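Workshop notebook - textile conservation and laundering trials
2 April 2021

Entry concerns the second round of shrinkage and colour-fastness measurements on domestic bed linen. The first round, closed in January, used plain cotton only. The present round extends the method to printed sheeting, in accordance with the Piras protocol as amended.

Fabric with a coloured print on a pale ground is the harder case, as any bleeding of the dye shows first in the unprinted areas.

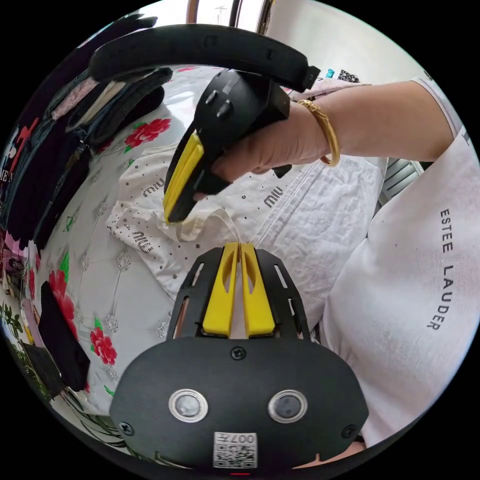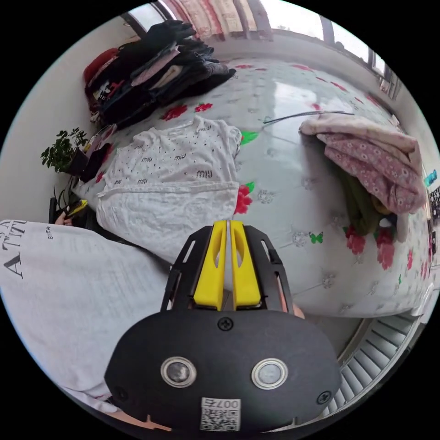
Printed sheet with red flowers and green butterflies on pale grey, second picture.

Graziella Villa objected at this point that colour should be read only after pressing, as creases throw a shadow that the grey scale cannot separate from a true change. Her objection is accepted. Readings taken before pressing are to be struck from the summary and kept in the working file.

Conditions for the wash series were as follows. Load made up to 585 g with undyed ballast. Spin speed 1,032 rpm by the tachometer - the dial on the Plostov machine reads low and is not to be relied upon. Line dried indoors, then rested flat overnight before measuring. Benchmarks were stitched in contrasting thread, the ink marks used previously having faded by the fifth cycle.

Shrinkage along the warp remains greater than across the weft. The centre of each specimen moved less than the hems, where the sewing thread appears to draw up independently of the cloth. Hem figures will be reported separately.

One specimen from the Rumitberg lot was set aside with a pulled thread near the selvedge. It has been labelled and will not be replaced. The Flollus detergent is down to around 70 g and a fresh tub must be recorded as a new batch, even where the formula is unchanged.

Outstanding: recalibrate the steel rule, repeat cycle nine, send the revised table to Amedeo Messina for checking.

137 views - 2 comments - 0 shares

Recent entries
Stitched benchmarks on loose weaves
Ballast cloth: when to retire it
Water hardness log, January
Notes on the grey scale under daylight lamps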